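Talk notes, Lakeck sim kit review. Slot is 24 minutes plus questions. Slides advance on the clicker, video is off.

## 1. Opening (2 min)

- Name, group, what we do at Lenulstead: bench manipulation, mostly two-finger grippers, mostly small containers.
- We had the Lakeck kit on evaluation for 6 weeks. We paid for the license. Lakeck has not seen these slides.
- Scope: the tabletop package only. I did not test the mobile base package and will not take questions on it.

## 2. What you get (4 min)

- Simulator, asset library, task editor, log exporter. One installer.
- License is 2,980 per seat per year. Floating seats cost more; ask them for a quote.
- Two arm models are included. We used the left arm of the dual setup for everything today.
- Support is by email. Three tickets opened, all answered. One is still open (see section 5).

Do not read the feature table aloud. Leave it up while moving on.

## 3. Setup (4 min)

- Install on a clean machine took one morning. The second machine took under an hour.
- Gripper calibration file is plain text. Finger length, opening limit, and pad friction are all in the same block.
- If you bring your own gripper mesh, check the units. The importer assumes meters and gives no warning.
- Fung-ping Lam wrote our import script. It is in the shared folder, with a readme.

## 4. Test tasks (6 min)

Three tasks, in order of difficulty:

1. Upright can, fixed position. Baseline. Skip quickly.
2. Upright can, random position. Show the plot, point at the spread on the far side of the table.
3. Can on its side, random position and heading. Spend the time on this one.

For task 3, explain the approach: wrist view from above, fingers open, estimate the long axis of the can, rotate the wrist, then descend. Heading error matters more than position error, as a bad heading makes a finger land on the body.

Comparison slide: Dellix at left, Lakeck at right. Same task definition, same seed list. Say clearly that the Dellix contact settings were tuned by us and a different user may get different numbers.

## 5. Rendering and wrist view (5 min)

- Table textures are swappable. We kept the wood for all reported runs.
- The grain has dark knots and streaks. An edge-based detector picks these up. Mask by color first if your object allows it.
- Texture sections do not always match in tone, and faint straight seams show. This is our open ticket.
- There is a bright glare spot near the top of the wrist view on the next slide. Light position is set in the task file.
- Pause on the slide. Point out the blue can on its side, the lid with the pull tab, and how far it is from the gap between the fingers. 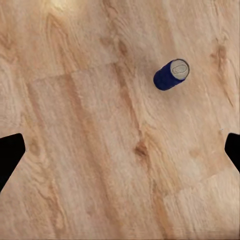

## 6. Recommendation (3 min)

- Good fit for grasp planning and for logging. Exported logs opened in the Huang viewer without conversion.
- Weak fit if your work depends on realistic surfaces.
- We are renewing one seat in January. The second seat is on hold until the seam ticket closes.
- Last slide is the contact address and the folder path. Leave it up during questions.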